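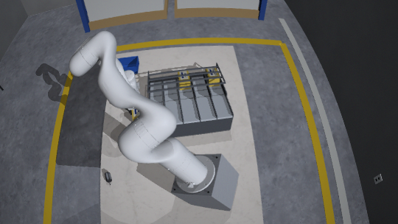

White articulated arm on a gray pedestal (computer rendering)

About Plistcombe

Plistcombe School of Bookkeeping and Office Practice was established in Hamden to prepare adults for steady work in the accounts departments of small and mid-sized firms. The school remains independent and offers evening and daytime classes throughout the year.

Our Programs

Students may enroll in the Certificate in Bookkeeping, which takes 9 months of evening study, or in the Diploma in Office Practice, which takes 14 months. Both programs cover ledgers, payroll, sales tax and business writing. Diploma students also complete a placement with a local employer. New classes begin in January and September.

Applicants need a high school diploma or its equivalent. Prior experience in accounting is not required, but all applicants sit a short arithmetic test before admission.

Our Staff

The school is led by its director, Zoltán Hajdu, who taught payroll and taxation here before his appointment. Vangelis Deligiannis serves as head of student services and is the first point of contact for questions on fees, schedules and transfer credit.

Our Locations

Classes are held at two sites. The Koster Building houses the main office, the library and all daytime classes. The Grustov Annex is used for evening classes and examinations - students should enter by the side door after 6 p.m.

Visitors are welcome at the main office during business hours. Transcript requests must be made in writing and signed by the former student.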